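Arm drops out when wrist cam loses floor, Direx says "lighting"

Posted in: Mobile manipulators > Faults and safety

gumleaf_tech
Second lot of this since June. Telell base, Fujimoto arm, Direx gripper. It reaches in low under a table, the arm goes limp for a moment and then recovers with no e-stop logged. 17 dropouts over 300 reaches. Support reckons it's glare off the tiles. Has anyone had that be true?

boltcutter
Glare doesn't cut torque. Worst case it gives you a bad grasp. I'd be looking at the cable through joint 3.

gumleaf_tech
Cable's been swapped. Same behaviour, same pose.

Nth_Shift
Don't write off the lighting so fast. On ours a lost floor plane triggered a protective stop and the brakes were slow to catch. From the outside it looked limp. Firmware 28 was meant to fix it.

boltcutter
"Meant to" is doing a lot of work there. And a protective stop that lets the arm sag isn't a protective stop. Why isn't it logged?

Nth_Shift
Ours was, just in the base log and not the arm log. Check both before you start pulling it apart.

gumleaf_tech
Checked both on Wednesday, nothing. I'm on 28 already, so there goes that theory. Wrist cam view from the reach it does worst on, bright tabletop, everything underneath in shadow: 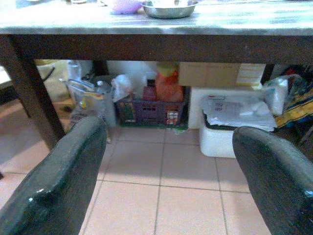 Tellard
I'd stop running it near people until someone can tell you what drops the torque. Glare, cable, whatever. A silent fault is a lockout in my book.

gumleaf_tech
Fair. It's been fenced off since the second one. Direx want me to tape over the tiles and retest, which I'll do, but I don't expect much.

boltcutter
Put a meter on the arm supply while you're at it. My money's on a brownout.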